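4.3 Setting up the two-arm workspace in Brurnedby Control 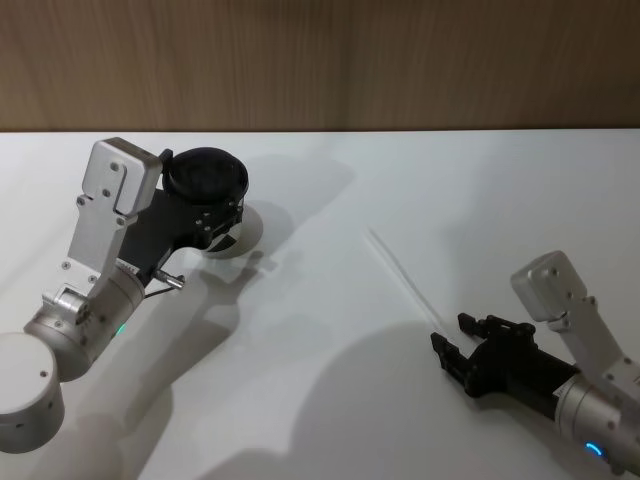
Figure 4-2. Left and right arms over the white tabletop, seen from the head camera. The right gripper is open.

Complete Section 4.2 (network and power) before you begin. The procedure covers frame registration, self-filtering, and the shared collision zone. It applies to controller release 2.6 and later. Sites still running the Rurnard planner should use Appendix C.

Before you start

Both arms must report READY on the Status page. The head camera must have a valid intrinsic calibration. If the camera has been removed or re-seated, repeat Section 3.7 first.

CAUTION: Both arms move during steps 5 and 9. Keep hands and tools off the table and keep the emergency stop within reach.

Procedure

1. Open the Workspace tab and select New Dual Cell. Enter a cell name of up to 40 characters. Spaces are converted to underscores.

2. Under Kinematics, load the description file for each arm. The file must include the gripper and its mounting bracket. A file that stops at the wrist flange will load without an error, but the planner will treat everything past the flange as free space.

3. Assign the left and right namespaces. Jog joint 1 of each arm by a small amount and confirm that the matching arm moves in the viewer.

4. Set the table plane. Choose Fit From Depth and draw a region on a clear part of the tabletop, away from both grippers. Accept the fit if the residual is shown in green.

NOTE: Plain white surfaces return sparse depth on stereo cameras. If the fit fails, switch to Fit From Touch and enter three contact points by hand.

5. Select Register Arms. Each arm visits a series of poses while the camera records the bracket outline. Do not change the room lighting until the progress bar closes.

6. Enable Self Filter for both arms. Set Padding to the default, then look at the filtered cloud. No points should remain on the wrists, brackets, or gripper bodies. Loose cables are not part of the model and may leave stray points – raise Padding one step at a time until they clear.

7. Open Segmentation and turn on Shadow Rejection. Set the intensity threshold to 62. Arm shadows on a light table are often labeled as objects at lower values.

8. Define the shared zone between the arms. Enter 220 mm for Width and 40 mm for Clearance. Only one arm may hold the zone lock at a time unless Handover Mode is active.

9. Run Check Cell. The planner generates test paths for each arm and executes them at reduced speed.

10. Select Save and Lock.

If Check Cell fails

E-311, start state in collision: an object held in a gripper has not been attached to the planning model. Use Attach Object, select the correct arm, and run the check again.

E-314, zone lock timeout: a previous session did not release the lock. Restart the arbiter service from the Tools menu. Restarting the arms does not clear it.

W-120, frame drift: registration is older than the current camera calibration. Repeat step 5.

Revision note: step 7 threshold revised by Sarahí Quintero; E-314 text supplied by Macario Ponce. Tuesday, September 6, 2022.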